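Brirnlow open day picks: README

G'day, and thanks for downloading this. It's the small dataset I put together from the open day at our Nirville workshop on 2024-08-03, when we had the picking cell running for visitors from mid-morning until the sausages ran out. If you came along and had a go, some of these picks are yours!

What's in it

800 pick attempts, one folder per attempt. Each folder has the joint log, the gripper command log, stills from the fixed camera and a short text file called outcome. Outcome is one of three words: held, dropped or missed. I labelled the lot myself over the following week (with a fair bit of tea), then Chi-keung Chuang relabelled 100 of them without looking at mine. We disagreed on 3, all of them cases where the object let go right at the rim of the bin. I've left my label in and added a second file called outcome_b so you can make up your own mind.

How the day went

Visitors picked an object from the crate, put it in the bin while the arm was parked behind the light curtain, stepped back to the line and pressed the big button. The planner (we call it Cilterora, don't ask, the whiteboard was full that day) chose a grasp and off it went. Kids went straight for the toys and wanted to see them dropped. The grown-ups mostly asked what it cost and whether it could do the dishes.

We'd planned on 20 minutes per group and that lasted until the second group. After lunch I gave up on the timetable and let people queue, so the afternoon folders come in a much less tidy order than the morning ones. Sort by the timestamp inside the log and ignore the folder number.

Objects

A mix of kitchen bits, plastic fruit and veg, squeeze bottles, blocks and toys. Colours are all over the place on purpose. Some things got swapped during the day as visitors fished new ones out of the crate, so please don't assume the morning set and the afternoon set match. The objects file lists what I could put a name to, and anything else is down as "other".

Known problems

The camera clock drifts against the robot clock. There's a script called align that fixes most of it, but check the first few frames by eye before you trust it.

The bins are scratched metal and they throw reflections when something bright lies near a wall. If your segmentation finds a ghost object halfway up the side, you're in good company.

Cables and hoses on the arm hide part of the workspace at the bottom of a reach. I haven't masked them.

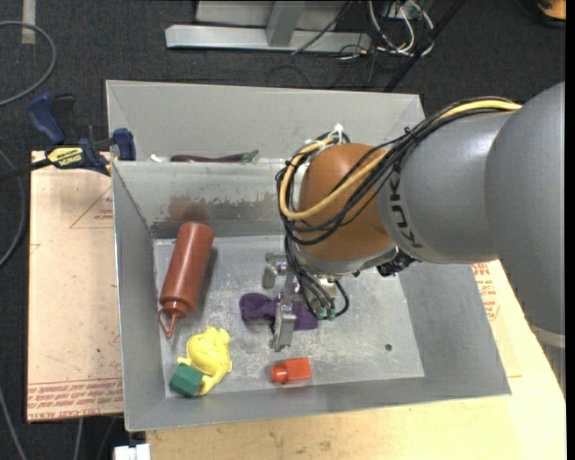 Tullio Pace wrote in after trying the first release: I'd drop the missed attempts where the planner timed out before the arm moved, they muddy the success rate and they've got nothing to do with grasping.

Fair call, Tullio. They're now flagged as timeout in the log header and I've kept them in the download, so filter them out if you're only after grasps.

Using it

Free for teaching and research. If you publish something, mention the Brirnlow open day and send me a link, I'd love a read. Bug reports go in the issues page. Niven, our older cell, isn't in this release, and its logs are in a different format anyway.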